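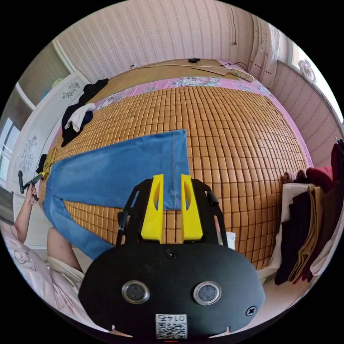 Chapter 4. Caring for cloth. Denim first. Cotton, twill weave, dyed with indigo that sits on the outside of the yarn. Blue jeans laid out on a bed show the shape well, waist one end, hem the other.

Now folding.

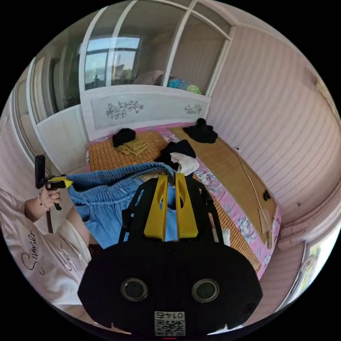

Why fold along the seams? They are the stiffest lines in the garment and hold teh crease.

Wagner Coutinho's Culholm notes say the same,

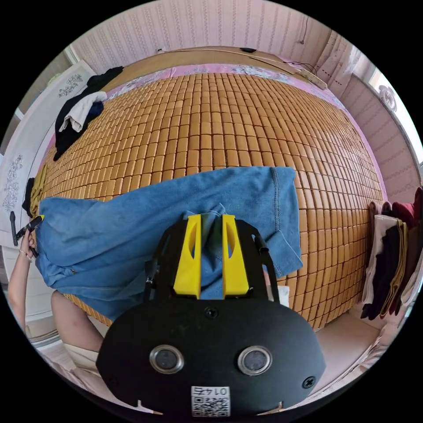 and add that heavy cloth wants fewer folds. See page 79.
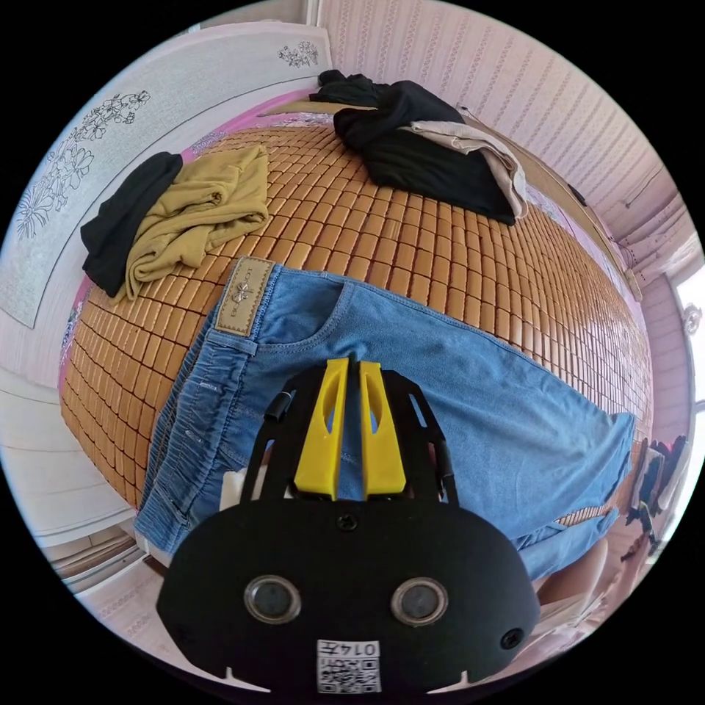
Fig. 4.2 Light blue jeans on a woven bamboo mat.

Shirts next, page 28.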